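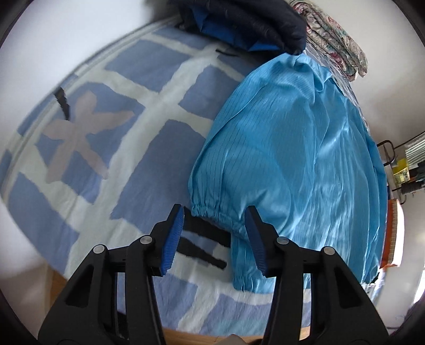 By Živko Spahić | 7/23/23

STULTVILLE – We finally got our hands on the new Geluler pads, the bright blue ribbed ones, and I've spent the whole weekend picking up clothes with them! The thin pinstriped smock is my favorite test (slippery stuff, and those gathered cuffs are a pain). Our old Jadilik pads dropped it 3 times before lunch on Saturday. The Gelulers held on every single go, though I had to slow down for the thick navy jacket. A pair costs $400, and the Jadiliks are $650, so I'm pretty happy. Next up is the Krasniqi wrist camera, which should get here in August.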